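**Moving savings into dollars before the rate decision, daft or not?**

*Started in: Currency & Markets > General chat*

---

**marrowfat_pete** wrote on 2024-02-11:

Right, go easy on me, I'm not a trader. I've got a chunk of savings sitting in pounds and I'll need to pay for something in dollars in August (my daughter's course fees, before anyone assumes I'm buying a boat). The pound's had a decent run and I'm tempted to swap the lot now and stop looking at the chart every time I put the kettle on.

My brother-in-law says wait, the dollar's going to slide once they start cutting. My bank says nothing useful whatsoever. Anyone been in the same spot?

---

**Driltmont_Dave** wrote:

Swap it now and forget it. You've got a bill in dollars, so hold dollars. Everything else is having a bet, and you've said you're not a trader!

I did the opposite a few years back with a kitchen deposit in euros, sat on my hands for 11 weeks hoping for another cent and a half, and it went the wrong way the entire time. I still think about it when I open the cutlery drawer.

---

**oyelaran_k** wrote:

Don't agree with Dave, sorry Dave. If the cuts come and they come faster in the States than over here, the pound could be a good bit higher by summer. That's real money on a big fee. Everyone's been pricing cuts in since before Christmas and I can't see them backing out altogether.

Pete, how much of your total savings is it? Big difference between a tenth and the whole pot.

---

**marrowfat_pete** wrote:

More like half. Which is why I'm twitchy about it.

---

**Driltmont_Dave** wrote:

Half! Then definitely do it now. And Kay, "everyone's been pricing cuts in" is my point, it's already in the price. If the jobs numbers stay strong they'll push it all back and the dollar goes up again. You only make money on the cuts if they're bigger than people expect.

---

**youngsook_so** wrote:

Hello both, can I suggest the boring middle? I had to do this for my mum's care costs (paid abroad, long story) and I split it into 4 lots, one a month. Some went at a lovely rate and one went at a horrible one, and the average came out perfectly fine. Mostly it meant I slept.

I had it all on a bit of paper stuck to the fridge: date, amount, rate, fee. Then a line through each when it was done. Very low tech but I never once wondered whether I'd missed one.

The bit that did cost me was the fees. My bank took a fixed charge on every transfer and I hadn't noticed until the second one. So check that first, and if it's a flat charge each time then do fewer, bigger lots.

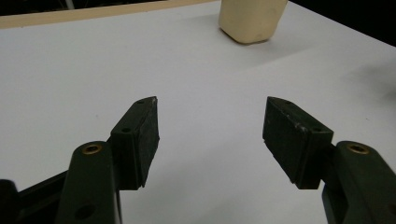

### Re: splitting it up (moved from the Stovent thread)

**dghwang** wrote:

Bringing this across as it's the same question. Dong-geon Hwang here, some of you know me from the Kurnemcombe meet-ups.

Young-sook's way is what I'd do too, but have a look at forward contracts as well, Pete. You agree the rate now and pay for the currency later, on a date you pick. You'll normally put down a deposit, and if the pound drops a lot they'd be the ones sweating, not you. If it goes up you've missed out, and you have to be all right with that.

I used one for a flat deposit and the paperwork was fine. The deposit annoyed me more than it should have. Also they can ask for a top-up if the rate moves a long way against the deal, so don't put every spare penny in.

---

**oyelaran_k** wrote:

See, I'd hate that. Locking in at today's rate when the whole market's in a good mood about risk and the dollar's already had a bounce this year? No ta.

I'd do half now and half in early summer. If I'm wrong I'm only half wrong.

---

**Driltmont_Dave** wrote:

And if you're right you're only half right, ha. We'll never agree, Kay. You said the same about the yen and that thread ran to 103 replies.

---

**oyelaran_k** wrote:

I was right about the yen EVENTUALLY

---

**youngsook_so** wrote:

Behave, you two.

Pete, one thing I forgot: where will the dollars sit in the meantime? Some currency accounts pay nothing at all and your pounds are probably earning a bit where they are. It's not huge over a few months, but on half your savings I'd want to know the number. And check whether the account's covered by the protection scheme, because plenty of the app ones aren't in the same way as a bank.

---

**marrowfat_pete** wrote:

This is all much more useful than my brother-in-law, thank you. Hadn't thought about the interest OR the protection bit.

Just rang the bank. The fee is £12 a go, flat, so splitting it into loads of little ones is out. Leaning towards Kay's half and half, though Dave's got me worried about the jobs numbers now. Is there a particular day those come out or do I just wait for the shouting?

---

**Driltmont_Dave** wrote:

Monthly, usually near the start. You'll hear the shouting from here. Do the first half before the next lot and you won't care either way.

---

**dghwang** wrote:

Get a quote from a broker before you use the bank at all, Pete. The flat fee is the bit they show you, the rate is where they make their money. Ask both for the total dollars you'd end up with, same hour, same amount, and compare those two.

---

**marrowfat_pete** wrote:

Will do. Got two quotes to chase tomorrow, will post what they say.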